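Foam pads on hand-held grippers going shiny and slipping - replace or clean?

Posted by Fadime Ersoy, 13 October 2020
In: Grippers and end tools

Hello all. I look after a pair of hand-held grippers at Avholm, the two-finger sort with black foam pads on the inner faces. We use them for opening and closing small plastic boxes, moving little cases about, that kind of thing. They've been fine for months but lately the left finger on one of them lets go of anything smooth. It closes, it looks as though it has hold of the thing, and then the lid slides out as soon as I lift.

I've wiped the pads with a damp cloth and that helped for a day. Do I need new pads, or is there something else I should be looking at first? I have a spare sheet of foam, 2 mm thick, but I've never changed a pad and I don't want to end up with fingers that won't meet properly. Also, what do you all use to test with afterwards? I've been using a marker pen, which probably isn't much of a test!

Wellington Rezende
Just change them. Foam's cheap. Double-sided tape, done.

Eluned Vaughan
I'd go a bit slower than Wellington, though he's right that it ends in new foam sooner or later. Before you peel anything, close the gripper on a strip of paper and tug it, first at the tips and then further back. If it holds at the back and slides at the tips, your fingers are splayed and fresh pads won't cure it. Mine did this at Hidholm last December and it was only the screws at the finger mount. I'd wasted 4 pads by then, so do check.

If the paper slips everywhere, then yes, new pads. Warm the old one with a hairdryer and peel from one end, slowly, or the foam tears and leaves the glue behind (ask me how I know). Get all the old glue off with a plastic scraper and a bit of alcohol on a rag, and let it dry properly. Cut the new pad slightly oversize, stick it down, close the gripper on it and leave it for 10 minutes, then trim with a sharp blade. Do both fingers together even if only one is bad - an old pad facing a new one never grips evenly.

A bit of fuzz on the surface is no bother at all, by the way. It's the shiny, flattened patches you want rid of.

As for testing, a marker pen is too easy. I like a compartment box with latches, as you've got a thin lid, small clips and a wide tray to deal with. I start with the lid open, swing it over, do one latch and then the other, and go through the whole thing 18 times. If it slips more than once I go back to the screws. A contact lens case is good as well, being low and smooth.
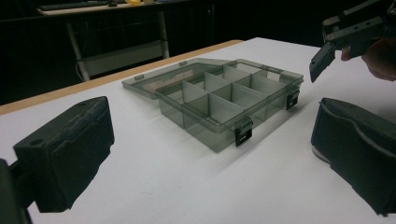
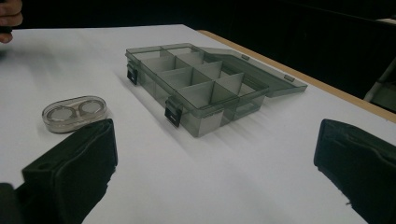 The box with its lid back and both latches undone. The lens case is in the second one, over by the left finger.

Barış Türkmen
Agree with all of that. One small thing, give the fingers a wipe before you fit the foam as well as after scraping. Skin grease gets on them when you're handling them and the tape lifts at the corners within a week. We keep a tub of wipes next to ours at Pirkermont and it still happens when somebody's in a hurry.

Fadime Ersoy
Thank you Eluned, it was the paper thing! Held at the back, slid straight out at the tips. Two loose screws on the left mount. I've nipped them up and I'm going to do the pads on both fingers anyway while I've got it on the bench. Now to find a box with latches.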